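Section 4: Looking after your white worktop

If you've followed me through the first three sections, your Lalley bench is standing up, it's level, and you've stopped swearing at the cross brace. Well done! This section is all about the top — keeping it clean, dealing with marks, and knowing when to leave it alone. I've had mine in the back room at Ovinham for a fair while now and I've made most of the mistakes already, so you may as well have the benefit.

What you'll need

A soft cloth (two if you've got them, one wet and one dry)
A bucket of warm water
Ordinary dish soap, the plain kind
A soft brush or a hand broom
A plastic scraper with rounded corners
A decent lamp you can move around

Before the first use

1. Peel off the protective film if you haven't already. Start at a corner and pull it back low and slow. If you yank it straight up it tears into ribbons and you'll be there all afternoon.

2. Wipe the whole top with warm soapy water, then go over it again with clean water. There's a bit of residue from the film and it grabs dust like you wouldn't believe.

3. Dry it off and leave it for 30 minutes before you put anything on it.

4. Put felt pads under anything heavy that's going to live there. I skipped this one with a bench vise and I'm still annoyed with myself.

Everyday cleaning

1. Clear the top completely. I know, I know, but cleaning around things only moves the grit into little drifts behind them.

2. Brush first, wipe second. Filings, crumbs of solder and bits of wire insulation will all scratch if you drag them along under a damp cloth, and that's where most of my fine scratches came from.

3. Wipe along the lines in the surface and never across them. On a top with a fine horizontal texture like this one, dirt settles in the lines, and going across just smears it.

4. Dry with the second cloth, same direction.

Note: Set your lamp down low at one side while you do this. Light from straight overhead flattens everything out and you'll swear the bench is spotless. Bring it down to bench height and suddenly there's every speck you missed (and usually the screw you lost last week).

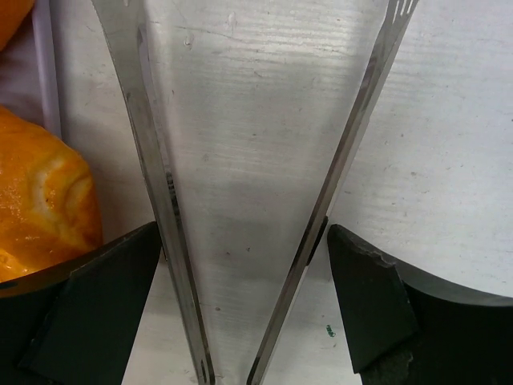

I try to do the quick brush and wipe at the end of each session, and the proper soapy wash every 14 days. If you're mostly doing paper and card you could stretch that out. If you're filing or sanding, don't.

Specks, scuffs and scratches

The trouble with white is that everything shows, so it helps to work out what you're looking at before you go at it.

1. Run a fingertip over the mark. If you can feel it sitting proud of the surface, it's something stuck on. If you can't feel anything, it's a stain or a scuff. If your nail catches in it, it's a scratch.

2. For stuck-on bits, lay a warm damp cloth over the spot for 2 minutes, then ease them off with the plastic scraper held nearly flat.

3. For grey scuffs, put a drop of dish soap on the cloth and rub gently along the lines. Most of mine have come away on the second or third go. A few never have, and I've made my peace with those.

4. For fine scratches, clean them out and leave them be. They look worse when they're full of dirt. You can't polish them out of a textured top, and you'll end up with a shiny patch that catches your eye every time you sit down.

5. For stains from marker or ink, get onto them the same day if you can. Test anything stronger than soap on the underside first.

Caution: No scouring powder, no steel wool, and please don't use the green side of the kitchen sponge. My neighbour Maribeth Sebastian gave hers a good hard scrub with one in April and now has a dull grey oval right in the centre of the bench. She keeps a cutting mat over it.

Caution: Don't park a hot iron or a heat gun on the bare top, even for a moment. Use a stand or a ceramic tile.

If you'd sooner cover it

A mat is fine, and I use a Trornance one for the messy jobs. Lift it once a week and brush underneath, or the grit that's crept in will grind away every time you lean on it. Leave the mat off overnight after a wet clean so the surface can air — trapped damp left a faint outline on mine that took ages to fade.

Section 5 covers the drawers, including the runner that always goes in backwards.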